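Flokden kitchen sim – planner gallery

Quick dump from the planner work, more when I get time. Most of this is Riaan Nkuna's branch, I just run it and grab stills. Arm model is the stock one, controller is Likance, scene loads through Flostard. Nothing fancy on the rendering side.

Task set is 377 start poses, kitchen layouts shuffled by seed. Old sampler got a valid path on 368 of them. The rest are all near the upper cabinets, elbow flips and the path cost goes nuts.

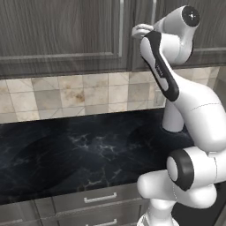
Gripper up by the cabinet doors, nothing in it. Counter clear.

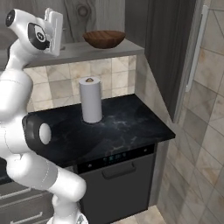 Gripper raised near the shelf, wooden bowl to the right of it. Paper towel roll standing on the marble.

Joint limits were wrong in the config for ages, wrist had an extra margin left over from July. Fixed now. Unathi Swanepoel spotted it reading teh logs, thanks Unathi!

Collision meshes are still convex hulls – ok for the counter, bad for handles. Planner thinks the whole gap behind a bar handle is solid, so anything that hooks a finger in there gets rejected. Going to try splitting the meshes in Motaung and re-export. Planning time is 57 ms median, was 394 before the caching, so theres room to spend some on better geometry.

To do: reseed, rerun the high starts, log the elbow sign at every waypoint. Also rename the config files, they're a mess.

Updated Feb 3, 2024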